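Brurnau Flat Granite Marker, Item 3344
5 min read

The Brurnau is a flat granite grave marker made to sit level with the grass. It is 2 feet long, 8 inches wide and three inches thick, and it weighs nearly 60 pounds. The narrow shape suits cremation plots, infant sections and family lots where a larger stone already carries the last name.

The price covers the stone, the lettering as described on this page and one set of layout changes. Setting the marker in the ground is separate and is usually arranged through the cemetery.

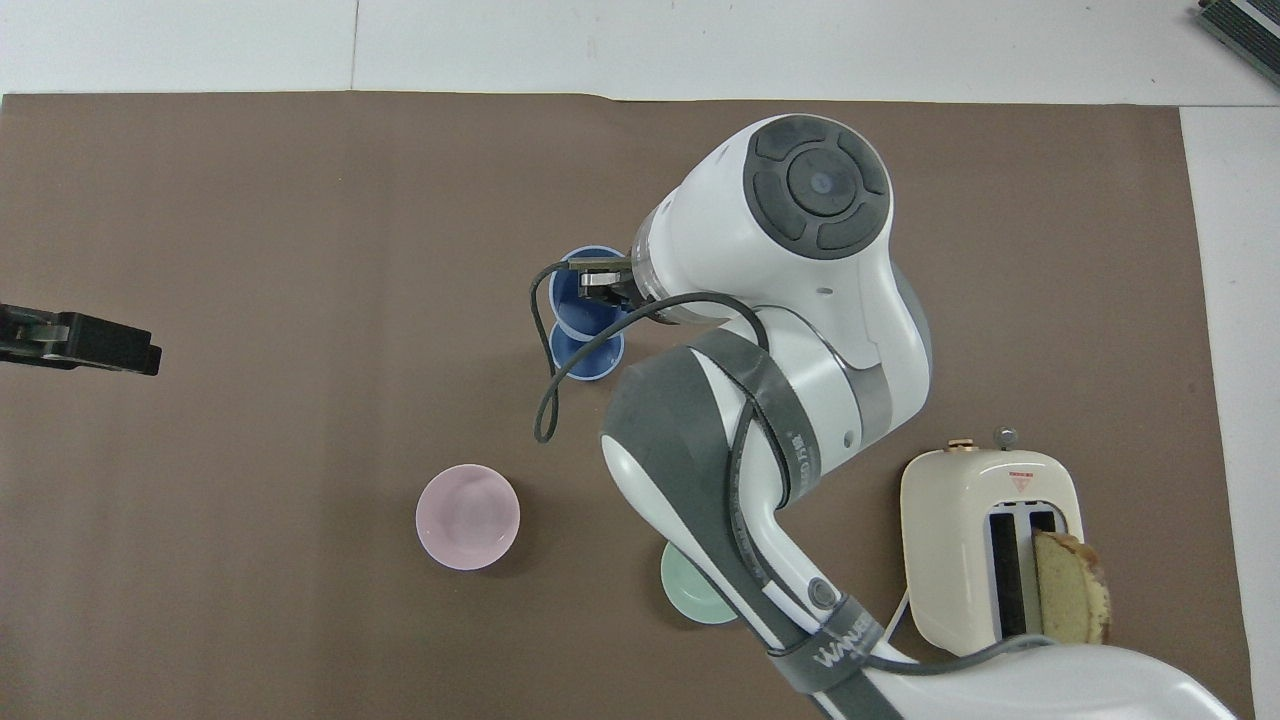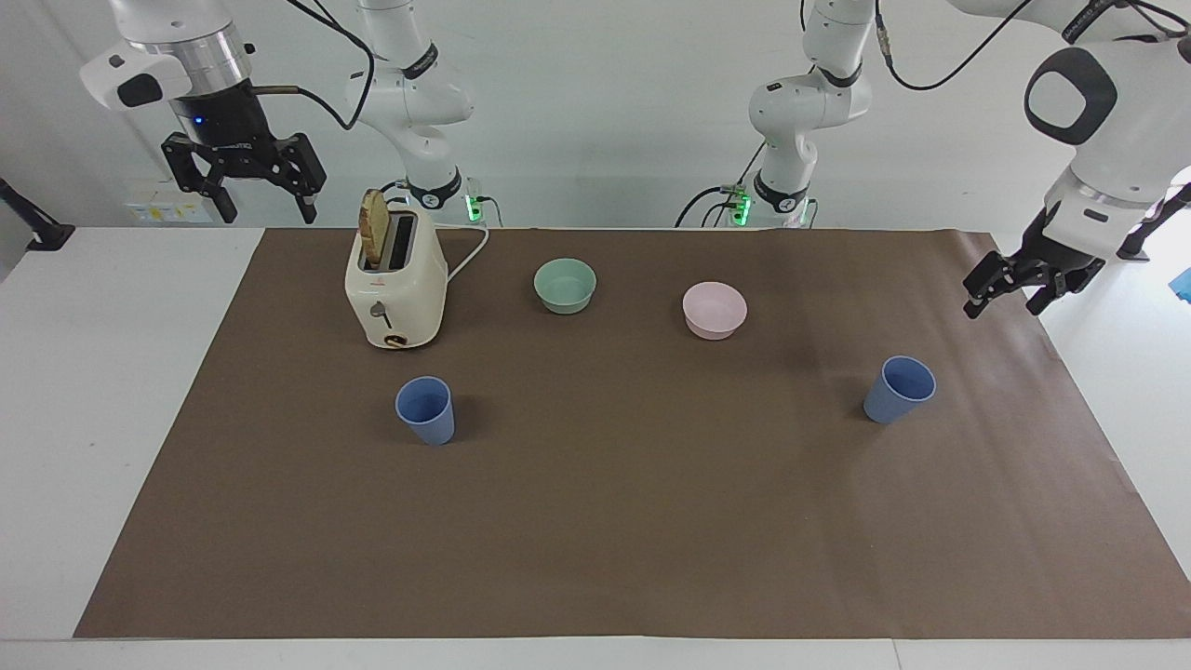 Stone and finish

The Brurnau comes in two colors. Itau Gray is a medium gray with a fine, even grain. Karras Black is a dense black with very little pattern in it. The top is polished on both colors. The sides are sawn and the bottom is left rough so that it grips the bed.

Granite is a natural material and no two blocks match exactly. If you are adding a marker next to one that is already in place, tell us the color of the existing stone and when it was set. We can mail you a small sample to hold against it. An older stone will have weathered, and a new one beside it will look brighter for several years.

Letters on Itau Gray are cut and then painted in a dark lithichrome so they can be read from standing height. Letters on Karras Black are left unpainted, and the cut shows as light gray against the polish. White paint can be added to Karras Black at no charge, but it does need to be redone in time and the bare cut does not.

What fits on the stone

Most families use the first line for the full name and the second for the dates. There is room for a short third line if the name is not very long. Examples we cut often are "Beloved Mother," "At Rest" and a military branch. A nickname in quotation marks can go between the first and last names.

Dates can be years only or the full day, month and year. Full dates take up most of the second line. Abbreviated months are fine and look better than squeezing the letters.

A small emblem can be placed at the left end, the right end or both. Crosses, a Star of David, roses, praying hands, wheat, dogwood, a fish and a plain heart are included. Custom drawings are charged by the hour and need a clean sketch or a line drawing. Photographs etched into the stone are available on Karras Black only. The gray has too much grain for a face to come out well.

We do not recommend a long verse on this size. The letters have to be cut so small that they fill with dirt and grass clippings. If you would like a verse, look at the Lellis marker, which is the same stone and finish in a deeper size.

Lettering styles

Three styles are included: a plain block letter, a Roman letter with serifs, and a script. Script is for first names and short lines. We do not cut dates in script.

Accents and letters from other languages are included too. Please write them out clearly on the order form and do not leave them off because your keyboard does not have them. Polish, Portuguese, Greek and Hebrew are the ones we are asked for most. For Hebrew and Greek we ask that a family member or clergy check the proof before it is signed.

The proof

Every order gets a paper proof before any stone is cut. Layouts are drawn by Lech Czerwiński, and his initials are in the corner of the sheet. The proof shows the marker at full size, so you can lay it on a table and see how the spacing looks.

Check the spelling of every name, including the middle name. Check both dates against the death certificate or another official paper. Have a second person in the family read it. Once the proof is signed, the stone goes on the list for cutting, and a mistake on a signed proof means paying for a new stone.

One set of changes is included. Switching the lettering style, moving an emblem and adding a middle initial at the same time all count as one set. Further sets are charged at the layout rate on the price sheet.

Cemetery rules

Call the cemetery before you order. Ask for the marker rules in writing and send us a copy with the form. The things we need to know are the sizes allowed in that section, whether granite is allowed, which way the stone has to face, and whether a concrete border is required. Some sections take bronze only. Some take only one marker per plot, and that matters if two urns are to be placed together.

The person who signs for the marker usually has to be the owner of the plot or the next of kin. The cemetery office can tell you whose name is on the deed. We cannot look this up for you.

Veterans may be eligible for a government marker at no cost. If you would like both, ask the cemetery if a second marker can go in the same space before ordering ours.

Time and delivery

Orders are cut in the order that signed proofs arrive. We will give you an estimate when we send the proof and call you if it changes. Cemeteries in cold places stop setting stones when the ground freezes. If your proof is signed in December, the marker may be finished well before it can be set, and we will hold it at the shop without a storage charge until the cemetery is ready.

Markers are shipped in a wooden crate to the cemetery or to a home address. Two people should lift the crate. Open it and look over the stone before signing the driver's slip, and write down any chips. Pick-up at the shop is also possible by appointment. Bring a vehicle with a flat bed or trunk and a blanket.

Setting it yourself

A few small church and family cemeteries let the family set the stone. The bed should be dug a little deeper than the marker and filled at the bottom with packed sand or fine gravel. Set the stone so that the top is even with the soil, and check it with a level in both directions. Fill the sides with soil and tamp it down firmly. Look at it again after the first heavy rain, when it may have dropped at one end.

Cleaning

Clean water and a soft brush are enough for most dirt. Do not use bleach, vinegar, wire brushes or a pressure washer. Hard water from sprinklers leaves a white film, and a plastic scraper held flat will take most of it off. Keep fertilizer off the stone, as it can leave rust spots on the gray.

Adding a date later

A marker can be ordered with the second date left blank. Henrique Vieira does the cutting in our shop and also goes out to cemeteries to add final dates. Keep your order number with the plot deed so that the lettering can be matched. There is a charge for the visit, and it is not included in the price of the stone.

To order, ask for item 3344 and state the color, the lettering style and the name of the cemetery.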